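Folding Stretchy Clothes So They Stay Folded
Project report, Household Textiles elective
Leilani Haverford

Why I picked this

My drawer at home is a disaster, and it's always the workout clothes. T-shirts I can do. Jeans I can do. But anything stretchy slides around, pops open, and ends up as a wad in the back corner by the end of the week. So when our instructor, Chantelle Lekota, said we could choose any clothing care problem we wanted as long as we tested it properly, I knew right away what mine would be!

My question was simple: which way of folding stretchy athletic wear holds up best when you move it, stack it and pull it out of a drawer? I also wanted to know if the table you fold on makes any difference, because my aunt swears by folding on the bed and I have always thought that was a terrible idea.

What I used

I worked on the big wooden table, which has a smooth finish and gets a lot of glare on it in the afternoon (annoying when you're trying to line up a dark seam). For clothes I used a pile from home plus some pieces classmates lent me. Most of my notes are about dark teal fabric with a wide speckled waistband in turquoise, blue and gray, and coral-pink trim along the edge. I liked working with that one because the waistband and the body are so different in color that you can tell right away which part has slipped.

I kept a notebook, a ruler and a plain drawer box from the Kenden storage set in the classroom closet.

The folds I tried

I tested 4 folds. The names are mine, so don't look them up.

The Half and Half. Fold it down the middle, then bring the bottom up to the waistband. Super fast. It also opens like a book the second you pick it up.

The Tuck. Same start, but you fold the legs up in thirds and push the last bit inside the waistband. This is the one I had high hopes for.

The Roll. Start at the bottom and roll toward the waist. Everybody's mom does this one for suitcases.

The Wedge. Fold down the middle, then turn the pointy part at the seat inward so you get a straight edge, and fold up from there. I got this from an old Sayce laundry booklet and changed it a little.
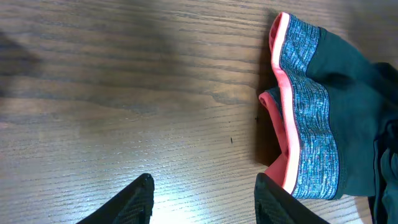 The waistband gave me more trouble than anything else. A wide one wants to curl, and when there's a lining in a second color it peeks out through the fold, which looks messy even if the rest is flat. What helped was smoothing the band first with the side of my hand — from the middle out, never from one end to the other — and only then touching the body of the garment. If I did the body first I always had to start over. I wasted most of my first session figuring that out.

I also learned to keep the waistband facing the open part of the table. Then I had room to pull it straight without bumping into the rest of the pile.

How I tested

Every fold got the same treatment. I folded the piece, lifted it with one hand, set it back down, put it in the drawer box, slid the box open and shut 5 times, and took the piece out again. If it still had its shape and I could put it straight back without fixing it, it passed. If I had to touch it up at all, it failed. I did 65 tries in total, which took roughly two weeks of lunch periods in September.

I did a smaller set on a bedspread to settle things with my aunt.

Something I didn't plan for was corners. With slick fabric, a fold that looks fine from the front can have one little corner poking out at the top, and that's the place where it starts coming apart. Once I noticed this I started checking the points before lifting anything, and I wrote down when I had to push one back in. I wish I had done it from the very first try, because my early numbers don't include it. 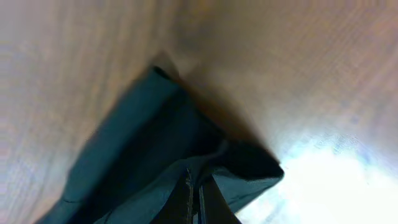
What I found

The Tuck won. It stayed shut in the drawer box better than the others, and I could toss it to my lab partner across the table without it opening (not an official test, but we did it a lot). The Wedge came second and honestly looks the nicest in a stack, so if you have shelves you might like it more. The Roll did fine until the box was half empty, and then everything unrolled. The Half and Half was last by a mile.

The table beat the bedspread for every fold. On the bed the fabric sinks in and you can't get a sharp edge — sorry, Auntie!

What I'd change

I would time each fold, because the Tuck is slower and some people won't bother with it. I'd also try thinner fabrics, and I'd work in the morning when the light on the table isn't so harsh. Ms. Lekota suggested having someone else do the folding from my written steps to see if they get the same results, and I'd like to try that next term with my cousin, who has never folded anything in his life.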